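Häufige Fragen zum Skalik-Turnier

Stand: 13/08/2026. Wer etwas fragt, das hier schon steht, bekommt von Eusebio wortlos den Link geschickt. Das ist nicht böse gemeint, er ist immer so.

Was wird überhaupt gespielt?

Plitura, zweite Auflage, mit den Errata vom Frühjahr. Die erste Auflage dürft ihr mitbringen, aber bitte nur die Figuren und nicht die Meinung, dass damals alles besser war. Der Belagerungsband ist zugelassen, der Seekriegsband nicht. Wir haben es einmal mit Schiffen versucht, und das Spiel am dritten Tisch läuft streng genommen noch.

Wie groß darf meine Armee sein?

300 Punkte, inklusive Feldherr, Tross und sämtlicher Ausrüstung. 301 Punkte sind zu viel. Ja, auch wenn der eine Punkt nur ein Maultier ist. Wer mit weniger antritt, darf das, bekommt dafür aber weder einen Bonus noch Mitleid.

Muss alles bemalt sein?

Drei Farben und eine gestaltete Base, mehr verlangen wir nicht. Schwarze Grundierung zählt als eine Farbe, auch wenn man sie sehr gleichmäßig aufgetragen hat. Unbemalte Figuren kommen vom Tisch und gelten als verloren, was bei manchen Listen die Partie erfreulich abkürzt. Ob ihr selbst gepinselt habt, ist uns egal, außer ihr wollt den Malpreis. Dann ist es uns nicht egal.

Darf ich gedruckte Figuren einsetzen?

Ja, solange man ohne längeres Referat erkennt, was sie darstellen sollen. Ein Speerträger braucht einen Speer. Die Base muss die offizielle Größe haben, und Stützreste unter der Achsel sind kein Waffenupgrade.

Wie und bis wann gebe ich meine Liste ab?

Als einfache Textdatei, bis Sonntagabend vor dem Turnier, an die Adresse aus der Anmeldebestätigung. Keine Fotos von Notizbüchern und keine Tabellen mit elf Reitern. Kasun Seneviratne prüft jede Liste von Hand und schreibt zurück, wenn etwas nicht stimmt. Schreibt er nicht zurück, stimmt alles, oder die Mail liegt im Spam. Bitte dort nachsehen, bevor ihr ihn anruft.

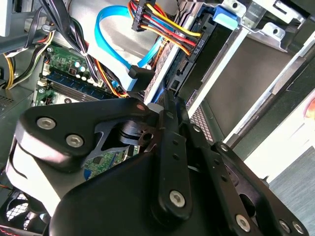 Nach dem Abgabetermin wird nichts mehr geändert. Auch dann nicht, wenn ihr in der Zwischenzeit festgestellt habt, dass Bogenschützen gegen Didley nichts bringen. Didley ist der Drache, falls ihr neu seid. Gegen Didley bringt gar nichts etwas, und die Punktkosten findet hier jeder zu niedrig, der ihn nicht selbst spielt.

Wie viele Runden gibt es?

5, nach Schweizer System. In der ersten wird gelost, danach spielen die Sieger gegeneinander und die anderen auch, nur entspannter. Pro Runde habt ihr zweieinhalb Stunden. Wird die Zeit angesagt, spielt ihr den laufenden Zug zu Ende und legt die Würfel hin. Einen neuen Zug, den man ganz leise anfängt, hören wir trotzdem.

Wie viele Plätze gibt es?

20, und dazu eine Warteliste. Nachrücker erfahren es spätestens am Mittwoch davor. Bei ungerader Zahl springt Eusebio Toledo mit seiner Hausarmee ein. Gegen ihn zu verlieren ist keine Schande, kommt aber selten vor.

Was hat es mit der Oh-Regel auf sich?

Wer beim Moralwurf lauter Einsen wirft, sagt »Oh« und darf einmal pro Spiel wiederholen. Das Wort muss hörbar fallen. Andere Wörter, die in dieser Lage naheliegen, berechtigen nicht zur Wiederholung. Die Regel steht nicht im Regelbuch, sie ist von uns, und sie bleibt.

Darf ich schräg gelandete Würfel neu werfen?

Schräg heißt: Ein zweiter Würfel bleibt oben drauf nicht liegen. Dann neu werfen. Vom Tisch gefallene Würfel zählen nie, auch die Sechsen nicht.

Gibt es etwas zu essen?

Kaffee und belegte Brötchen am Vormittag, Chili ab eins. Eine Variante ist ohne Fleisch. Teller haben auf der Spielplatte nichts verloren, Becher auch nicht. Wir haben einen Fluss aus Gießharz und brauchen keinen zweiten aus Cola.

Wie wird der Sieger ermittelt?

Turnierpunkte, dann Siegpunkte, dann der direkte Vergleich. Der Rekord liegt bei 449 Siegpunkten, und der Inhaber wird euch das ungefragt erzählen. Der Fairnesspreis wird von allen Teilnehmern geheim gewählt. Wahlkampf dafür führt zum Ausschluss vom Fairnesspreis.

Kann ich einfach nur zuschauen?

Gerne, Eintritt kostet nichts. Bitte keine Tipps geben, auch nicht mit den Augenbrauen.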